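A few people asked how I finally got around to oiling the butcher block after putting it off since we moved to Kirkik, so settle in, I have coffee and this will take a few posts.

First thing, and I wish I'd taken it seriously years ago: you want food-safe mineral oil if you ever cut or knead on the wood. I used olive oil on a board once, back in the old apartment, and by spring it smelled like a forgotten salad. Never again.

Sanding comes before any of that. I started at 80 grit because our counter had a lovely ring from somebody's paint can, then worked my way up to finer paper. Go with the grain, take your time, put on a podcast. My shoulder had opinions for a couple of days but it got over it.

Wipe the dust off with a barely damp cloth and let the wood dry all the way. I went for a walk down to Skuria Pond and back, which is my answer to most drying times.

Then the oil. Pour more than feels polite, spread it with an old T-shirt, and leave it for 30 minutes before you wipe off what's left. I did 5 coats in all, one each evening after supper, and the first two disappeared like water into sand!

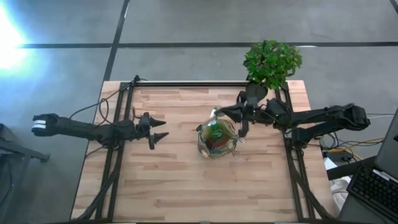 Light butcher-block strips, the look I'm always talking about.

Somebody will ask about maple versus birch versus whatever the store has on sale. I'm no expert, but the man at the Fitzgerald lumberyard told me to worry less about the species and more about keeping puddles off the seams, and I've lived by that ever since. Wipe up by the sink. Wipe up under the dish rack (that's the sneaky one).

Oh, and do the underside and the ends too, if you can reach them. I skipped the underside on my first little table and it cupped so badly that a pea would roll right to the middle. My mother still brings it up at holidays.

For upkeep I rub in a bit of oil and beeswax every month or so through the winter, when the heat is on and the wood looks thirsty — you'll see it go pale and chalky near the stove first. November is when ours starts asking.

Please lay your oily rags out flat outdoors until they're good and dry, especially if you used linseed or tung. Don't wad them up in the trash. I hang mine over the fence, and the neighbors have stopped wondering.

Next up is the pantry shelf, once I find where I put the good sandpaper.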